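Zorkcombe Household Notes
2026-03-12

Clearing the party table: sorting cups before they reach the sink

The February item on freezer labels drew a number of questions about storage, and several of them came back to the same place: the dining table on the day after guests. This item covers cups, jars and paper baking cases only. Plates and serving dishes have different problems and will get their own item.

The usual fault is mixed handling. Everything on the table goes to the kitchen in one trip, the paper gets wet in the sink, the jars are rinsed with their bands still on, and the plastic cups end up nested with liquid trapped between them. Nested cups that were put away damp will hold a smell for weeks. A sort done at the table removes most of this and takes less time than fishing wet paper out of the drain.

Materials

One tray with a raised edge. One bowl or pitcher for leftover liquid. One bag for paper. Two dry cloths. A tray 15 inches across is enough for a table that seats six. A larger tray holds more but is hard to carry level through a doorway.

Check the cloth first

A glossy wipe-clean tablecloth does not absorb a spill. The liquid runs, collects in the creases and stays there until something is dragged through it. Lift each cup straight up, with one finger under the rim where possible, and do not slide it. Cups lying on their sides should be turned upright with the mouth moving away from any printed area that already shows wear. Dye from colored drinks marks a worn print sooner than a sound one.

Order of work

1. Jars and lidless containers with anything left in them. Empty these into the bowl, one at a time.
2. Hard plastic cups. Stand them upright on the tray, not nested.
3. Paper cups. Shake out, flatten, bag.
4. Paper baking cups. Separate the clean from the used. Clean ones can be kept if the pleats have held.
5. Anything being kept in place, such as a covered dish. Leave it until the cloth around it is clear. 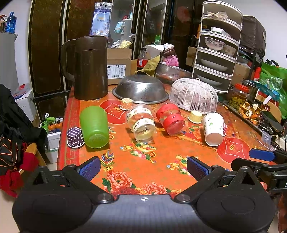
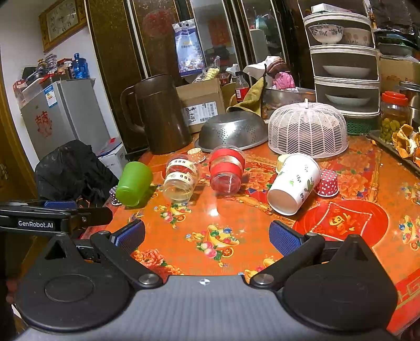 Green plastic cup, banded clear jars and polka-dot baking cups on the orange peony cloth, all groups still mixed. The little yellowish liquid in the "HBD" jar, second picture, puts that jar in step 1.

Mestov wrote in to disagree with the order, saying that paper should leave the table first, as a paper cup standing beside a jar that is being emptied will take up the drips and then leave a ring wherever it is set down. Ullitville households apparently do it that way as a matter of course, with the bag hung from a chair back before anything else is touched.

The point is a fair one for a crowded table. With paper and jars touching, take the paper first. With a hand's width between them, the order above is quicker, as the bowl can be carried off and the table worked from one end to the other. Either order is better than none.

Decorative bands and labels

Clear jars with printed bands are often kept for reuse. Test the band before washing. Slide a thumbnail under the seam: if it lifts, it is a loose sleeve and can come off whole. If it does not lift, it is glued, and soaking will leave a gray residue that needs oil to shift. Leave a sound glued band alone and wash the inside only, with a bottle brush, holding the jar mouth down so that water does not run over the print.

Paper baking cups

A cup kept upside down on a dry surface holds its shape well, with the rim taking the weight evenly. Stacked cups should be of one size. Mixed sizes open out the pleats of the smaller ones, and a cup that has opened will not stand up in a muffin pan. Discard any with a translucent spot on the base - this is fat, and it will turn rancid in the drawer.

Drying

Hard plastic cups: upside down on a rack or an upturned colander, 14 hours at room temperature before nesting. Shorter times were tried and left a film of moisture under the ringed base, where the cloth does not reach. Clear jars: 5 hours mouth down, then mouth up until needed. Do not cap a jar on the day it is washed.

Wiping down

Wipe the cloth from the center to the border with a damp cloth, then again with a dry one. Fold only after the second wipe. If the creases have set, roll the tablecloth on a cardboard tube with the printed side out.

Storage boxes

The Leitner shelf in the Zorkcombe hall has flat boxes free for anyone short of one. Return them empty and dry. Item 261 in the index gives the box sizes.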